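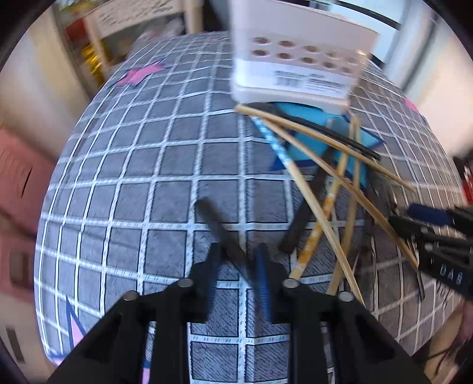 View from the gripper's own lens during the mixed sticks task, black stick between the fingers.

Home | Reviews | Grippers | Sensors | Archive | Contact

Review: Larkex hand-held gripper for demonstration recording
February 16, 2022

The Larkex is a hand-held two-finger gripper with a wide-angle camera, sold by Ositz for recording manipulation examples without an arm. We used it to gather 3000 short episodes for a pick-and-sort policy.

Mechanics. The fingers are black plastic, fixed with round-headed screws. The screws on our unit needed retightening after the first 4 hours. Blue bristle-like padding lines the inner face of the right finger. It holds thin sticks well at low force and is poor on flat sheet material, which tends to slide out when the wrist is turned.

Camera. The field of view is very wide. A square grid printed on the cover we worked on bows outward like a dome, and the corners fall away to black. Calibrate before use; the supplied lens values were not good enough for ours. Objects past the fingertips soften, so small print on a label should not be relied on as a cue.

Recording. The trigger starts and stops an episode. Export to the Fluvau format took 15 minutes per session. Three sessions failed to export and had to be repeated.

Task choice. Crossed sticks were the most useful test. Plain wooden, patterned and black ones lay over a blue flat object beside a white box, and the operator has to choose an approach angle for every pick. Black sticks against black fingers gave our tracker the most trouble. A patterned cover helped pose tracking; plain cloth made it drift.

Verdict. Sound hardware, average software. Buy spare padding with it. The Chege tool is lighter but has a narrower view.

Comments (3)

gridlock: Did you mask out the fingers before training?

Reply from reviewer: No. We left them in, as they are present at run time too.

tinsnips: Same export fault with ours. Shorter sessions cured it.

Previous review | Next review | Back to top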